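# The Case for Keeping the Awkward Examples

11/01/2024

The two-arm program at Mistlow has now gathered 1518 examples of household handling tasks, and the question of which of them should be kept has moved from a technical footnote to a matter of policy. The draft guideline circulated by Kuneck, our partner for storage and labelling, proposes that any example containing a hesitation, a second attempt at a grasp or a visible correction by the operator be removed before training. This essay argues against that proposal. It does so with respect for the people who wrote it, who have to live with the storage bill.

The attraction of the rule is plain enough. A learning system that copies what it is shown will copy faults along with skill. If an operator pauses over a sponge while deciding how to approach it, the system may learn to pause over sponges. Early models trained at our Gudell site had exactly this habit. They would bring a gripper to within a short distance of an object and wait there, for no reason that served the task, and visitors were inclined to ask if the power had failed. Removing the slowest examples made the habit less common. The Kuneck draft cites this result and builds on it.

The draft builds too far. The Gudell filter removed examples in which nothing happened for long stretches. It left in place the examples in which an operator missed, opened the gripper and tried again. Those are different kinds of material, and a single rule that treats both as waste will discard most of what we know about recovery. A system that has only ever been shown the middle of the path has no information about how to return to it.

Soft goods make the point best. A rigid box stays the same shape when it is lifted, and an operator with moderate practice can produce one clean example after another. Cloth and fabric cases do not behave so kindly. They sag, swing and fold at the moment the second hand arrives, and the operator must follow the far end with the other gripper and adjust. Handing a fabric pouch from one arm to the other is among the simplest tasks on our list to describe. It is also among those with the highest rate of rejection under the proposed rule, and that should have given the drafters some pause. 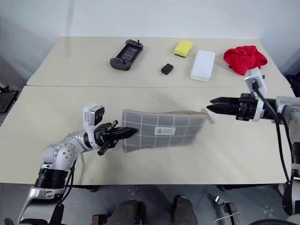 Krajčí disagrees, and has said so in writing: the trouble with keeping every correction is that operators stop trying to do the work well, and after a month the set is full of fumbles that teach only fumbling. A fixed rule, on this view, is a discipline for the people at the controls as much as a filter for the data. Krajčí adds that a reviewer who must judge each example on its merits will judge differently before lunch and after it.

The objection deserves a proper answer. Standards do slip when no one enforces them, and the Mistlow records from October show it. Examples gathered in the final hour of a shift were longer and contained more dropped objects than those gathered in the first. However, the remedy for tired operators is shorter shifts. We should not ask a filter to do the work of a roster. A rule that throws away the last hour's material after the fact still pays for that hour, and it still leaves the operator with a sore neck.

On the matter of reviewers, Krajčí is right that judgment varies. Our own trial had 2 reviewers look at the same examples without conferring, and they parted company most often over whether a second grasp counted as a mistake or as part of the task. I take this as evidence that the categories were poorly written. "Error" was left undefined in the review sheet, and each reviewer supplied a private meaning. A clearer sheet would have cost us an afternoon.

I would therefore propose that examples be sorted into 3 groups before any are removed. The first would hold attempts that reach the goal without correction. The second would hold attempts that go wrong and are put right by the operator within the same recording, with the point of correction marked. The third would hold attempts that were abandoned, or in which the equipment itself misbehaved: a camera that dropped out, a cable that snagged, an arm that stopped responding. Only the third group should be kept out of training by default, and even that group ought to be stored for a period so that faults in the equipment can be traced.

There is a cost, and it would be improper to pass over it. Marking the point of correction takes labour. The person best placed to do it is the operator, immediately after the attempt, and this slows the gathering of new examples. Our colleagues in the labelling centre estimate the extra effort at around 2 minutes for each corrected attempt. Over a season that adds up, and the program's funding is tied in part to the number of examples delivered.

That last arrangement should be looked at again in its own right. When a program is paid by the count, its staff will favour tasks that finish quickly and objects that behave. The catalogue fills with boxes. Cloths, pouches and other soft things are put off until the end of the quarter and then rushed. The system trained on such a catalogue will perform well in a demonstration and poorly in a linen cupboard, and the households we say we are working for own a good deal of linen.

A further point concerns honesty in reporting. If corrected attempts are removed without being counted, the published record of a task will suggest that operators succeed at it nearly every time. Another laboratory reading that record will plan its own work accordingly and be disappointed. Each release should state how many attempts were made, how many were kept and on what grounds the remainder were set aside. This can be done in one table.

The Kuneck draft is open for comment until the end of the month. I ask that its section on removal be withdrawn and rewritten around the grouping above, and that the sections on storage and naming, which are sound, go ahead without delay. Material deleted under the present wording cannot be recovered, and some of it took an experienced operator most of a morning to produce.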